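Councils should stop declaring climate emergencies they have no budget for

September 15, 2019

Bultholm town council declared a climate emergency last December. The public gallery was full, the vote was unanimous and people stood up to clap. I was one of them. I have since read every set of minutes the council has published, and I can find very little that would not have happened anyway.

The declaration promised an action plan within 6 months. The plan came out late and runs to 80 pages. Most of them describe the problem, which those of us who turned up in December already understood. The part that lists what the council will do is 3 pages long, and the most common word in it is "explore".

I don't doubt that the councillors mean it. Several of them cycle to meetings and some have been raising this for years. But a declaration is a public promise, and a promise with no money next to it is worth little to the people it was made to.

Take the buses. The Gallari estate has lost its evening service, so anyone working a late shift at the hospital has to drive or pay for a taxi. The action plan says residents should be encouraged to leave the car at home. The same council voted in the spring against putting money towards the evening route. Both decisions are in the minutes, a few weeks apart.

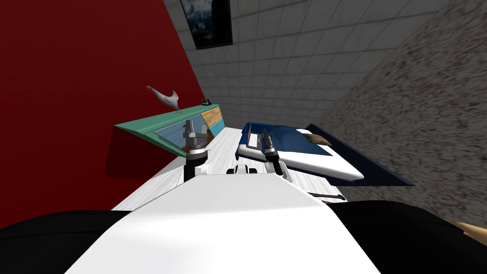
Heating is the other large item. The council owns 200 homes on the Vermeulen side of town, and many still have single glazing and old boilers. Tenants there have asked for insulation for as long as I have lived here. Doing the work would cut emissions and bills together, and the council would not need to persuade anybody to change their habits. The plan gives it one paragraph and no start date.

What did get paid for was a report from a consultancy, Hekasex, on how to measure the town's carbon footprint. I have nothing against measuring. You need a figure to start from. But the report recommends a second report, and at this rate we will know exactly how much we emit long before we emit any less.

Some friends in the local climate group think I am being unfair. They say the declaration changed the conversation, and that it gives campaigners something to hold the council to. There is some truth in that, and I am using it that way now. Still, I have seen people drift off since the winter. They thought the vote meant the matter was in hand.

My suggestion is a simple rule. No council should pass a climate motion unless it names the first piece of work, the cost, the budget it comes from and the date it begins. If that means a shorter motion with fewer fine words, so be it. For Bultholm I would start with the windows and the evening bus. Budget talks open again in December, and I will be asking about both from the public seats.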